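Home | News | Reviews | FAQ | About

Ovilura's Holiday Update: Your Questions Answered

Dec 24, 2020 | 4 min read | 7 comments

Hi all, Catrin Jenkins again. My inbox has been full of Ovilura questions ever since the winter patch dropped, and a lot of you are asking the same things, so I've put my replies on one page. I've been playing since the first beta and I've had the new build installed on both my machines all week. If something's missing, leave a comment and I'll add it when I'm back from my parents' place.

What is Ovilura, for those of us just walking in?

It's a co-op exploration game from a small studio called Esach. You and your friends run a trading boat between islands, fix it up, get lost, argue about the map (my group does, anyway!) and slowly open up more of the sea. There's some combat but you can go a whole evening without any. I love it to bits, so keep that in mind when you read the rest.

What does the winter patch add?

The big one is Cliden, a frozen island way up in the north corner. It has its own harbor, a new set of trade goods and a storyline that took me two evenings to finish, and I'm slow. You also get ice on the water up there, and it will chew up your hull if you haven't bought the reinforced bow first. Buy the bow. I lost a full hold of lamp oil learning that one.

Is it free?

Yep, free for everyone who owns the base game. There is a little cosmetic pack in the store with coats and sails, but you can skip it and you won't miss any of the island.

Do I have to start a new save?

No, your old save works fine. Load in, sail to any lighthouse and talk to the keeper, and Cliden shows up on your chart. You do need 1,000 crowns for the permit before they'll let you dock. If you're short, the tea run between the two southern ports is still the quickest money in the game.

How many people can play together?

Up to seven on one boat. Three or four feels best to me, because with a full crew there's always somebody standing around with no rope to pull.

Can I play split-screen on the couch?

You can, and this is the thing I get asked most. Split-screen is for two players only, and the second person joins by pressing start on the title menu, before you load the save. If you load first, it just ignores the second controller. I sent Esach a note on that and they said it's on their list.

My text is tiny on the TV. Help?

Ha, mine was too. Go to Settings, then Display, then Interface Scale, and bump it up a couple of notches. The chart labels have their own slider further down the same page, and it's very easy to scroll right past it. Turn on the high contrast outlines while you're there, they make the ropes so much easier to spot at night.
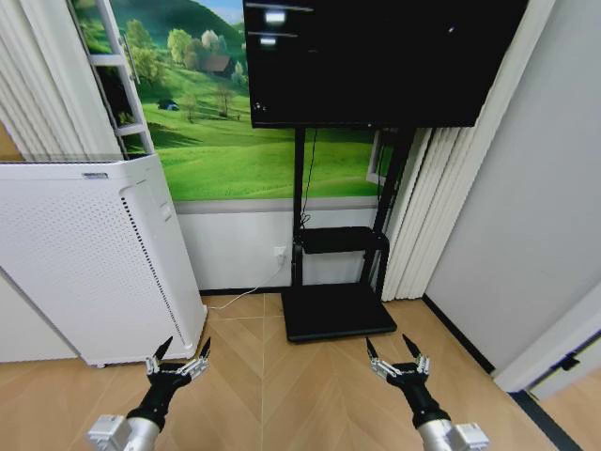

A big TV on a rolling stand, with green hills on the wall behind it.

Everything looks washed out. Is that the game or my screen?

Could be either, but check the game first. The patch switched HDR on for a lot of people without asking. Turn it off in the Display menu, restart, and see if the snow gets its detail back. If it's still gray, look for a game mode on your TV and try that. Game mode helped with the steering lag on mine as well, so it's worth a try even if your colors are fine.

Who is Sadeghi and where do I find him?

Sadeghi is the retired pilot who starts the Cliden storyline. Mild spoiler: he's in the net shed behind the harbor, and he only turns up after dark. If the shed's empty, sleep on the boat and go back. Bring smoked fish if you have any, you get a few extra lines out of him and they're really sweet.

Does cross-play work yet?

Between the two consoles, yes. PC players are still on their own for now. Esach has said they want to get there but they haven't given a date, so please don't buy a second copy on the strength of that.

My game crashes when I leave the harbor. What can I do?

Switch off cloud saves, launch once, quit, then switch them back on. That sorted it for me and for most of the folks who wrote in. Copy your save somewhere safe before you try it. If it keeps crashing, send the log through the report button on the title menu, and mention which boat you're sailing. The crash seems to like the big two-master.

7 comments | 2 shares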